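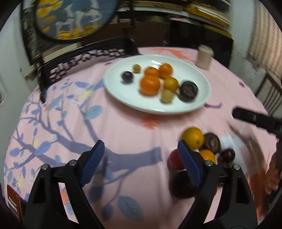 FOR IMMEDIATE RELEASE

Dundard Opens Its Fruit Table This September, and You're Invited to Sit Down

Hi, it's me again, writing from the back office at Dundard, where I can smell passion fruit from my chair. I run our little tableware and linens shop, I write our press releases (you can probably tell), and I have news I've been sitting on since spring.

Starting in September, Dundard will host the Fruit Table, a sit-down tasting and table-setting hour in our front room. Each session takes 14 guests, starts at 4 in the afternoon, and runs until the pot of tea is gone. There will be 20 sessions over the season. You come in, you get a seat, you learn a bit about putting fruit on a table so people want to eat it, and then you eat it.

The whole thing grew out of a tablecloth. I'd wanted a printed pink cloth in the shop for ages, and every sample I was sent looked like a birthday party. Then Gernavov, the small print house we've been buying napkins from, mailed me a swatch with slate-blue branches and leaves running across a pale pink ground, and tiny flowers in orange, yellow and lilac scattered in between. I put it on the round table that same afternoon and refused to let anybody take it off. Customers kept asking about it. Then somebody set a bag of mandarins down on it while hunting for a wallet, and I thought, oh, well, there we go!

So we're launching the two things together. The cloth is called Stelleo, it's made for round tables, and it goes on sale the same day the sessions begin. Gernavov has printed 600 of them for us. When those are gone there will be a wait, and I can't tell you how long, so please don't call me in November asking me to find one in a drawer.

Now, the fruit. I have strong feelings about fruit on tables. The big bowl piled with apples that sits there for two weeks is a decoration, and a dusty one. I like a low plate. Ours is a white oval one, and I like it with small things on it, in mixed colors, so your hand goes to it without thinking. Mandarins do most of the work because they're bright and everyone knows what to do with them. After that I want something dark next to them, a plum or a passion fruit, and something yellow to keep it from looking like Halloween.

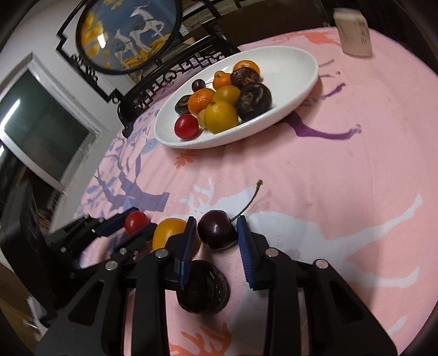
I also leave a few pieces right on the cloth, off the plate. My mother would have had a word with me about that, but it makes the table look as if people already live there, and guests relax. A cherry with its stem still on is my favorite for this. A cherry tomato is fair game too (it's a fruit, I will argue this with anyone who comes to a session, bring snacks).

We'll spend a good part of the hour on passion fruit, mostly because people ask me about it at the register. They see a wrinkled skin and assume it's gone bad. I love a wrinkled one! The skin puckers as it ripens and the inside gets sweeter, so a smooth, shiny one usually goes on my windowsill for a few days first. You'll get a spoon and you'll get to compare. You may also get seeds on your sleeve, so maybe skip the white shirt.

The other topics move around with the season. Some afternoons we'll do plums and what to pour with them. Some afternoons we'll talk about cloths: how to get fruit juice out of cotton (cold water first, quickly, and leave the hot tap alone), how far a cloth should hang on a round table, and whether you need to iron the thing. I say iron the top and let the sides look after themselves.

Fruit for every session comes from Kallio, the grocer two doors down from us, who will be putting crates aside in the mornings. I asked for small sizes and odd ones and got a very long look, followed by a very good box of plums. Kallio will also have a Fruit Table bag at the counter through the fall, packed with whatever we served that week, so you can go straight from our door to theirs and try it at home while you still remember what I said.

A few practical things. Seats have to be booked ahead, either in the shop or by phone, and children are welcome if they come with a grown-up who will share a chair when we're full. If you have a fruit allergy, please tell us when you book and we'll set you a separate place. We have one step at the front and a ramp we can put down, just knock on the window. Press are welcome at any session, and I'm holding a seat back at the first one for whoever writes to me soonest.

If you'd like to see the Stelleo cloth before it goes on sale, come by. It's on the table already, and there's usually fruit on it. Help yourself to a mandarin.

About Dundard

Dundard sells tablecloths, napkins, plates and serving pieces from one room with good light. We carry 104 different things at the moment and I have personally eaten off most of them.

Press contact

Ask for the owner at the Dundard shop counter, any afternoon before 4. Fabric swatches and a session schedule are available on request.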